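Planum sets equipment budget for two-arm textile handling cells

STITCOMBE — Planum will purchase three two-arm workcells for its textile handling line in Stitcombe, the company said Friday. Purchase orders will be released in February, after the electrical survey of the hall has been signed off.

The budget covers arms, grippers, wrist cameras, work surfaces, cabling and spare parts. Integration will be handled by Dubey under a separate contract. Planum received 13 bids and scored them on total cost over the service period, with spare fingertips and replacement cables priced as line items.

"Purchase price was the easy part of the comparison," said Kadri Rebane, head of equipment planning at Planum. "Bidders treated cables and grippers very differently. We asked for the same spares list from each of them and scored again." 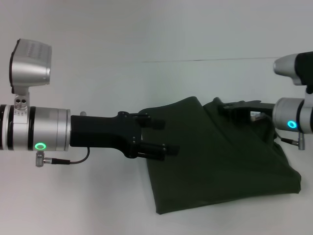

Two-arm cell with wrist-mounted cameras and a length of green fabric on the work surface. Photo: Planum

The technical specification was written around limp, unsewn pieces of fabric. It calls for a flat, light-colored surface with no raised fixtures inside the working area, a camera on each wrist, and grippers that can be exchanged without removing the camera bracket. The acceptance test will use 894 fabric pieces drawn from regular stock — folded, flat and bunched.

Planum has reserved 50 hours of operator training per cell. Training is carried as an operating cost and does not come out of the equipment budget.

A second purchase, under the project name Festosow, remains in planning. "We will size Festosow from the maintenance records of the first cells," said Seema Bansal, finance manager. No supplier has been selected for that phase.

Press contact: Kaja Uibo, Planum, Stitcombe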